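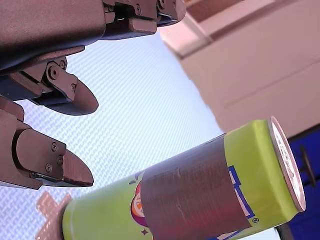 Plirkberg Shared Equipment — Bench Supplies and Layout Materials

Can Placement Kit, Mat and Tray
Store code: Rostar 575
Loan unit: one crate

Summary
The kit provides a repeatable layout for picking up, moving and setting down beverage cans on a soft surface. It consists of an interlocking foam mat, a shallow open tray, a set of beverage cans and gray tape for position markers. It is issued as one unit. Individual parts are not loaned separately, except tape.

Mat
Light blue foam, puzzle-edged tiles. Tile side is 575 mm, measured without the tabs. Tiles join on any side and come apart by lifting one corner and peeling along the seam. Do not pull tiles apart sideways, as the tabs tear at the neck. The mat goes on a flat table or directly on the floor. On a table, all tiles must be fully supported; an overhanging tile sags and shifts the markers near the seam.

The foam compresses under a standing load and recovers slowly. Remove cans and tray at the end of the session. Mats are replaced after 4,000 logged placements or when a tab is missing, whichever comes first.

Tray
Green, rectangular, one open compartment with low walls. Single piece. The inner floor is paler than the rim in most lighting and reflects overhead lamps, so check for glare before fixing the lamp positions. The tray has no feet and no fasteners. If it creeps on the foam, mark its corners with tape instead of gluing it down.

Inside width: 170 mm
Wall thickness: 3 mm
Nesting: yes, up to six high

Cans
Tall, slim beverage cans with pull-tab lids. The crate carries green and dark purple cans. Flavors vary with what the supplier has, and printed artwork is not controlled between batches. Users who need identical artwork across a long run should reserve all cans from a single batch.

A wide band of dark gray tape can be wrapped around the middle of a can. It gives the can a matte area and covers much of the printed label. Small wrinkles in the band are acceptable. A lifted edge is not; rewrap it. Overlap the tape end by at least 10 mm and press the seam down with a thumb, working from the center outward. Dented cans are withdrawn and go in the recycling bin next to the store hatch.
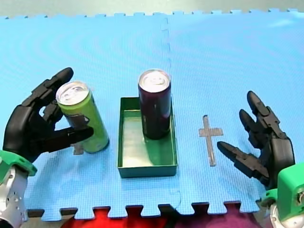 Rostar 575 layout on the blue mat: green can, dark purple can in the tray, cross marker to the right of the tray.

Markers
Position markers are crosses made from two strips of gray tape. A standard marker has one long strip and one shorter strip placed across it near one end, so the marker also shows direction. Cut the long strip to 90 mm. Tape is Cornix matte cloth, supplied on the roll with the kit.

Lay markers flat. Avoid placing one across a seam — it lifts when the mat is flexed. Remove all tape before returning the mat. Residue comes off with warm water and dish soap. Solvents discolor the foam and are charged as damage.

Suggested arrangement
Tray in the center, long side running toward and away from the operator. One marker on each side of the tray. Cans start on the markers or in the tray, depending on the task sheet. Leave a clear hand width between tray and marker.

Cleaning
Mat and tray: damp cloth, air dry flat.
Cans: wipe only. Do not soak banded cans.

Replacement parts
Tiles and trays are ordered through Đorđević, lead time three weeks. Tape is held in stock. Request cans in September for the whole term if the batch matters.

Returns
Crate back at the hatch by 4 p.m. Stack tiles face to face, tray on top, cans upright in the divider.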